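Getting rid of half my clothes

In September I took every piece of clothing I own out of the closet, the dresser and the two bins under the bed, and put it all on the bedroom floor. I had been meaning to do it since we moved to Walby. The closet in this house is narrow, and the rod had started to bow in the middle. One morning it came off the bracket at 6:30 and I stood there in the dark holding up a row of winter coats with my shoulder.

I did not follow a method. I have read a couple of the well-known books on the subject and they ask for more feeling than I can find for a pair of work pants. My rule was simple. If I had not worn it in the past year and could not name the next time I would, it went in the hallway. 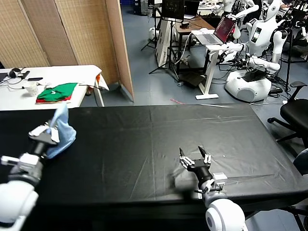
T-shirts were the worst of it. I don't buy many, but they come into the house anyway, from fun runs, from old jobs, from a bank that closed. I had kept most of them to paint in, and I paint a room every four years at best. I held on to three for that and let the others go. Two had holes at the collar big enough to put a thumb through, and those I cut up for rags.

Sweaters took longer. I have a gray wool one I bought secondhand the winter I lived in Dorkereck, when the apartment had one radiator and it was in the bathroom. The elbows are gone and it smells like a cellar if it gets damp. By my own rule it should have gone. I put it in the hallway, took it back, put it out again and then went to make lunch. It is in the dresser now. I think one exception is fine.

Then there were the clothes that don't fit. I had two pairs of jeans and a good jacket waiting for me to be the size I was before my knee surgery. I tried the jacket on and could get it buttoned if I didn't plan on driving. Somebody else can wear it.

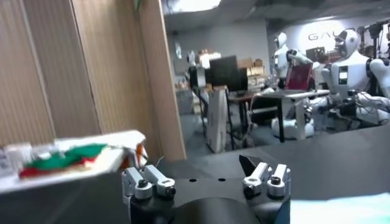

After the sorting came the question of where it should all go. The donation bin behind the grocery store in Walby has been overflowing since summer, and people leave bags next to it in the rain, which ruins whatever is inside. I didn't want to add to that. The thrift shop two towns over takes drop-offs until 4:00 but only two bags per visit, so that was three trips. They were polite about it. They turned down the ski pants, and I can't blame them.

I tried selling a few things online too. I would not do it again for anything under twenty dollars. You take the photos, measure the inseam, answer five messages from a person who then stops writing, and find a box. I sold a raincoat and a pair of boots that had been worn twice. The boots brought in more than I expected, and the postage ate a good part of it.

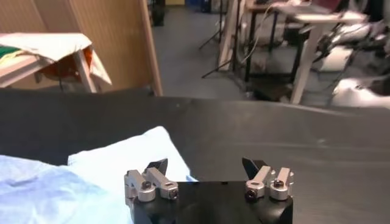 What was left I had to put away again, and I wanted to do it in a way that would last longer than a week. I used to stack shirts flat, so the only ones I ever wore were the top few. Now they stand on edge in the drawer, folded in thirds and then in half. It does work better. I can see all of them when I pull the drawer open, and taking one out doesn't wreck the pile. The thick ones don't stand up very well, so those went on hangers.

The bins under the bed are down to one, and it holds wool socks, long underwear and a blanket. I threw in some cedar blocks. I can't say yet if they do anything about moths.

I also put the rod back up, with longer screws and a bracket in the center. That cost less than lunch and I should have done it when we moved in.
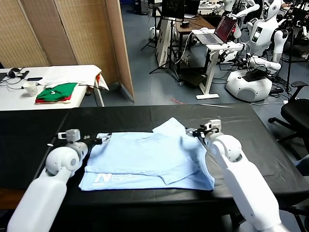 Photo: Lâm

It has been a few weeks now and I have not missed anything, apart from a brown belt that I must have bagged by mistake. Laundry is easier. I used to let it go for two weeks because I could, and then lose an evening to it. With fewer shirts I have to run a load every five or six days, and it's small enough to fold while the coffee brews.

Getting dressed is about the same as before. I had read that it would save me time in the morning, but I was always wearing the same few things anyway.

The linen closet is next. There are towels in there older than my car, and a fitted sheet for a bed size we don't own. I'm going to wait until the weather turns and I'm stuck inside for a weekend. If anyone knows a shelter or a vet near Walby that takes old towels, please leave a comment.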